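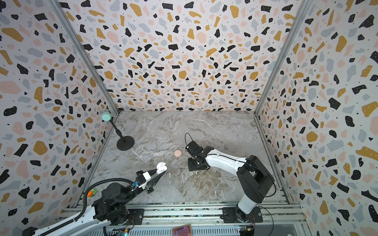 POSVILLE, March – The irrigation district wants to pay growers to leave land dry, and most of the argument so far has been over the price per acre. I think the price is a secondary matter. The proposal measures the wrong thing, and a fair price for the wrong thing will still leave the aquifer lower than it is now.

Under the draft, a grower who idles a field is credited with the water that field was delivered in a normal year. Delivered water is easy to count. It goes through a gate, the gate has a meter, and the district already bills on it. But a good share of delivered water was never lost to the basin. On the sandy ground east of the Urban canal, part of every flood irrigation sinks past the roots and returns to the water table, where the neighbors pump it. Idle that field and the crop stops drinking, but the seepage stops too. The district would be paying for both and saving only the first.
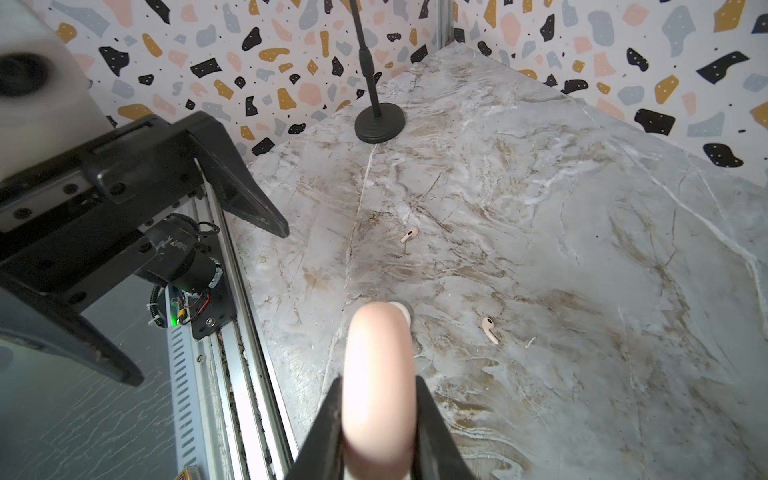 Take a field that gets 100 acre-feet in a season and returns 40 of them to the ground. The real saving from idling it is the difference, less whatever the weeds use. If the district credits the full 100 and then sells that volume to a buyer outside the basin, the wells nearby are worse off than if nothing had been done.

Neema Were raised this at the last board session and was told that consumptive use is too hard to estimate. It was hard when it meant a crew with soil probes. Several districts now work from satellite readings of evaporation, checked against a few ground stations. The estimates carry an error, and so do the gate meters, some of which have not been calibrated in 20 years. Given two imperfect numbers, the district should choose the one that describes the water it is trying to save.

Dalibor Doležal, who farms almonds on the Rarkano side, objects that a lower credit means fewer growers will sign. He is probably right. Fewer acres would be idled in the first year, and the board would have a smaller total to report. I would still accept that. A program that books savings it did not make will have to find them later, and the usual method is a pumping cut that falls on everyone, including those who were never paid.
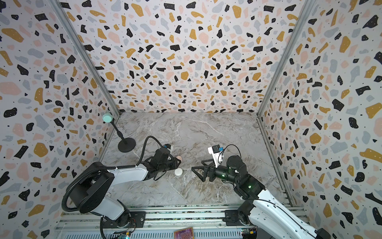

There is also the matter of which fields go dry. A flat credit on deliveries draws in the leakiest ground first, where the gap between paper water and real water is widest. Those same fields do most of the recharging in a wet year. The draft should exclude them, or pay their owners to take floodwater in winter.

The board has 6 weeks before it votes. It should change the unit of credit to consumptive use, publish the field estimates, and bar any sale outside the basin until the first season's well levels are in. The price can be settled after that.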